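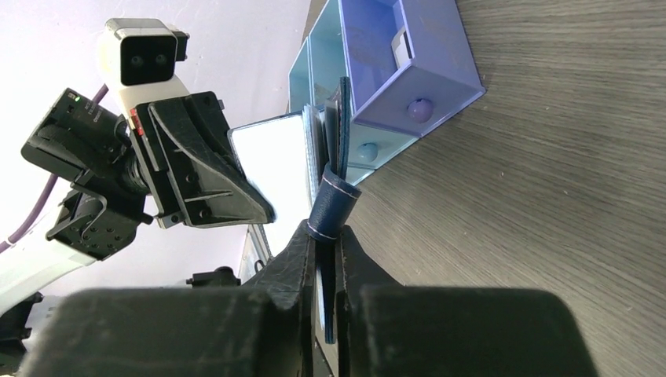
Setting up the two-arm cell for thin leather goods

These notes cover the Jumeck two-arm cell when it is going to handle wallets, straps, card holders and other things that bend. They assume the arms are already bolted down and talking to the controller. If you are coming from boxes or bottles, expect to change the finger settings and the holding points, and leave most of the rest alone.

Before you start

Put the cell in hold and wait for both arms to settle. Keep the emergency stop within reach of whoever is working between the fingers. You will need a dry lint-free cloth, a 2 mm hex key, a soft brush and one of the pieces you intend to run.

1. Clean the finger pads

Brush out the ridges and screw holes first, then wipe the inner faces with the dry cloth. Don't use solvent. It leaves the pads slippery for a day or so, and a strap will creep down through them under its own weight. Light scratches don't matter. A raised burr does, as it will mark soft leather, so change the pad if you can feel one with a fingernail.

2. Check the screws

Go round each pad screw with the hex key. They only need to be snug. Then open and close each gripper five times from the pendant and look at the tips. They should meet squarely. If one side leads, loosen that pad, close the gripper lightly on a strip of card, and tighten again.

3. Set the closing force

The profile that came with our cell closes at 300 on the controller's scale, and that suits hard parts. For stitched leather we use 272. Go lower in small steps if the pads leave a dent, and stop as soon as a gentle tug by hand moves the piece. The setting is stored per arm, so change it on both.

4. Tidy the cables

Run the wrist through its full turn at slow speed and watch the cable loop. It needs slack at both ends of the turn and must not catch on the bracket. If it does, move the clip back one hole and try again.

5. Teach the hold

Choose which arm takes the piece first and which one steadies it. A strap or loop can go straight down between the fingers, with the stitched edge showing above the tips. Keep the grip away from thick seams where you can — the pads rock on them. Bring the second arm in slowly from the side and stop it short, then close the last part by jogging.

Anything with loose contents needs care here. Cards stiffen one part of a wallet and leave the rest floppy, so teach the hold with the cards in if that is how it will run.
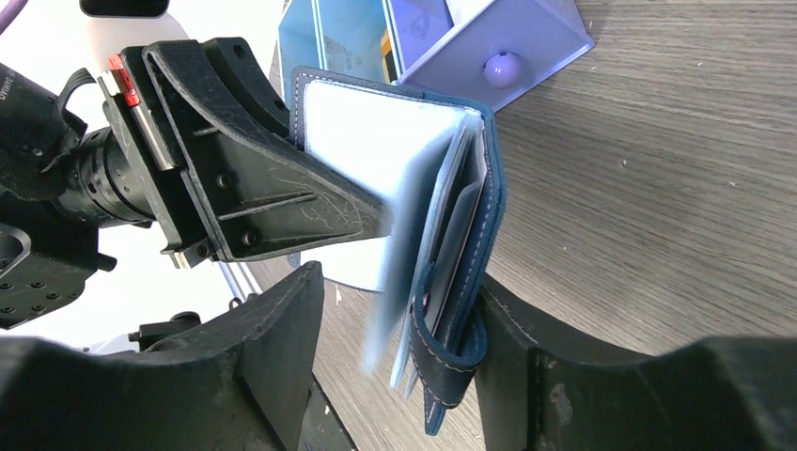 Do both grippers need to close at the same time?
Close the supporting one first and let it settle, then close the other. Closing together tends to twist the piece.

6. Run it slowly

Set the speed to 18 per cent and run the whole cycle with a hand on the stop. Watch the wrists, not the wallet, for the first pass. If the arms stay clear of each other and of anything standing on the table, run it again and watch the piece.

Obadia Obura keeps the settings sheet for our cell, and any change to force or holding points goes on it with the old value left readable. Pads are checked again in October, or sooner if pieces start to slip.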